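April, bench notebook, packing room

Started 8:10. Still on the question of whether soft toys should go out to the Cadby play corners in open bins or in bags. Sheldon wants bins and has wanted bins since before we tested anything, so I am writing down what I see and not what he tells me I'm going to see.

Stock on the sheet is 3,559 pieces across all the animals. I don't believe that number. It was carried over from the Furklow list, and whoever made that list counted the returns twice in at least one column (Nana found it, see her note in the back). For today it doesn't matter. I only want to know how the sheep behave in a bin.

The claim as Dede wrote it up: two bins side by side, handles facing the packer, sort left and right by condition, good ones left, anything needing a wash or a stitch goes right. Supposed to be quicker than the one big carton. Her times came from one afternoon and one packer, and the packer was Dede. I'd like to see it done by someone who didn't think of it.

Pushed the bins together so the rims touch. With a gap between them, a toy dropped short goes down the gap and you lose a few seconds fishing it out. Touching is better. I'll give her that one, although her diagram has them apart. 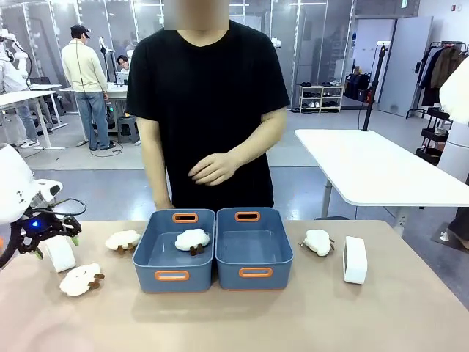
The sheep are the awkward stock. The fleece is puffy enough that they won't sit flat against each other, and the legs are short, so they roll over as soon as you let go. Put down on the table they mostly end up on their sides. Put down in the bin they sit up a bit better, and at least they stay in the bin. The volume figure in the Collton spec assumes you can press them down. You can, for a moment, and then they come back up.

Kwadwo asked why we don't stand them up in rows. Because they don't stand, Kwadwo. Tried it again to be fair to him. No.

Handles: the orange lining is easy to spot and comfortable on the fingers. My doubt is about the openings themselves. Anything small packed near the end wall could work its way out through the slot on a bumpy ride. A sheep won't. The finger puppets might, and they're on the same delivery. Not tested, so I'm not going to call it a fault yet, but I'm not signing off on puppets in these bins either.

10:40. Sheldon came by and said it looked fine. "Looked fine" is what we said about the Sarpong bags, and we all remember taping those shut. Asked him what result would change his mind and he said he'd have to think about it.

Things I still want before anyone orders more bins:

A proper run with 10 sheep per bin, lifted by the handles, carried to the van and back. Usman has offered to do the carrying and he has no opinion on bins.

Same run with bags, same person, same morning.

Price per bin with lids. The quote Sheldon passed round is 645 for the batch and says nothing about lids. Without lids we can't stack them loaded, and then most of the case for bins is gone as far as I'm concerned.

Sorting rule in writing. "Needs a stitch" means one thing to Nana and another to me. I put a sheep on the right for a loose thread yesterday and she moved it back left without a word.

Leaving the bins out on the table for Usman. Please don't tidy them away, and please don't put puppets in them.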